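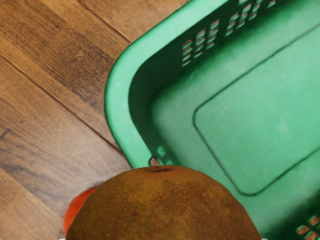 Wednesday, second day with the Clonham trial license

Got the whole thing running before lunch, which I did not expect after last month's adventure with the other package. For anyone picking this up from me: Clonham is the simulator, Arari is the add-on with the household objects and surfaces, and the license server is on the old Weldu machine under the bench. If Clonham opens and immediately closes, it can't see Weldu. Restart the network service on that box and try again.

Scene for today is fruit and the green basket on the wood floor. I left the textures at the Arari defaults and I'm really pleased with them. The speckling on the brown fruit holds up very close to the camera, and the floor grain has enough going on that our segmenter has to work a bit (the plain gray floor in our own scenes was far too easy on it). The slots in the basket walls are proper openings too, with floor showing through. That's a big deal for us! Our homemade basket was a solid shell with slots painted on, and Tekle spent a good part of January wondering why the depth channel didn't agree with the color one.

Batch run: 84 randomized starts, fruit poses and lighting shuffled, basket pose fixed. All of them loaded. 2 threw a contact warning in the first step where a fruit had spawned slightly inside the rim. Seeds are in the run folder. I want to send those to Clonham support and see how fast they answer, as support is half of what we'd be paying for.

Things I like so far
Scene files are plain text and diff nicely.
You can change friction on one object without reloading everything.
The camera can go anywhere, and the preview updates while you drag it. I lost twenty happy minutes to this.
Segmentation masks come out of the same render call as color. One less script to keep alive.

Things I don't like
The object browser has no search. You scroll. Gemechu says it's coming in the next release but I'd evaluate what we have.
Fruit is rigid. Fine for pick and place, no use at all for the squeeze tests, so Flullside stays on our old setup whatever we decide here.
Collision shape on the basket is coarser than the render mesh by default. The rim is okay. The slots are closed over as far as contacts go, so a fingertip that ought to poke through will hit a wall. There's a "fine collision" checkbox, hidden under the Export tab for some reason. Tried it on, and the step rate dropped enough that I could feel it. Haven't measured properly.

Price: Gemechu has the quote for the single-seat license, 3599 for the year, Arari included. Not sure yet whether the second seat gets any discount. Tekle Hadgu thinks one floating seat would do us if people close it when they leave for the day. (We won't. I'd still start with one.)

Afternoon, 3:15
Moved the camera in close above the corner of the basket, brown fruit filling the bottom of the view with the orange-red one mostly hidden behind it. Wanted an ugly occlusion case for the detector. With only that thin crescent to go on, it's a fair test of whether the mask output labels small slivers properly. It does, and the edge is clean at full resolution. Our detector on the same image gave the brown one a good box and ignored the other completely. That's our problem to fix and a nice one to have found on day two.

Also tried the detector with the floor swapped to tile and back again. No change on the brown fruit.

To do
Measure step rate with fine collision on and off, same seeds, nothing else running on the machine.
Rerun with 20 fixed camera poses so Tekle can compare against the old renders side by side.
Write to support about the spawn warnings, attach both seeds.
Ask Gemechu Gashaw if the trial can stretch another week. The step rate numbers will probably want a second pass.
Find out if Arari baskets come in other colors or if I have to edit the material by hand. Green on everything will bias the training set.

Leaving the machine on overnight with the batch queued. Please don't close the terminal on the left screen.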